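Stetthorpe hall gets drinks fridge
26/03/2025

The Stetthorpe community hall has a glass-door drinks fridge for its kitchen, paid for with a $3000 grant.

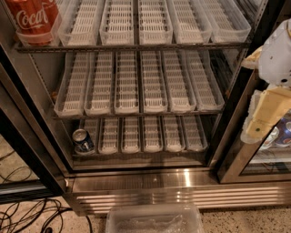 Neusa Coutinho, who runs the hall's bookings, will order stock this week. Each shelf is fitted with clear trays that have white ribbed inserts, and cans will be sorted by flavour. Hirers can use the top shelf for their own drinks.

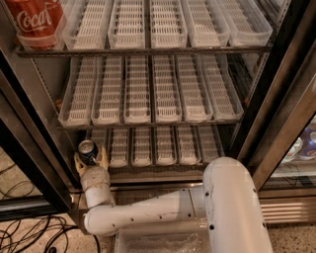 Prices
Cans will be $2 each.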